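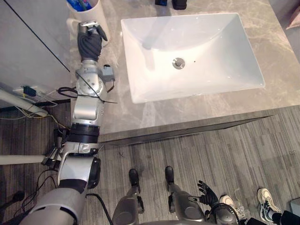 A robot does not know what a bathroom is until someone teaches it. At Golldale, a robotics club for students in grades five through eight, the kids spend a whole season teaching one robot to do small household chores. The job they picked first was tidying a sink. It sounds easy, but think about what your own hand does when you reach for a white cup with a handle and toothbrushes sticking out of the top. Your fingers curl before they touch it, and your wrist turns so you miss the edge of the sink. A robot's black many-fingered hand has none of those habits, so each move has to be learned.

How does a robot learn?

The club uses a method called "learning from demonstration." A student guides the robot's arm through a chore while a computer saves where every joint was. One try is called a run. The club saved 428 runs in March, and many were thrown out later. A run with a mistake in it can teach the robot the mistake.

Why is a cup hard?

A cup can tip over. If the fingers close too soon, they push it away. If they close too late, they bump the wall or the counter. The handle might also point a different way each time, so the students turn the cup a little between runs.

What do the students do?

They take turns. One guides the arm, one watches the computer, and one stands ready at the stop button. Marius Ilie, who coaches the club, has one rule about that last job - no talking to friends while you are on the button.

New members start by writing down every step of brushing their teeth. Most lists leave out picking up the toothbrush.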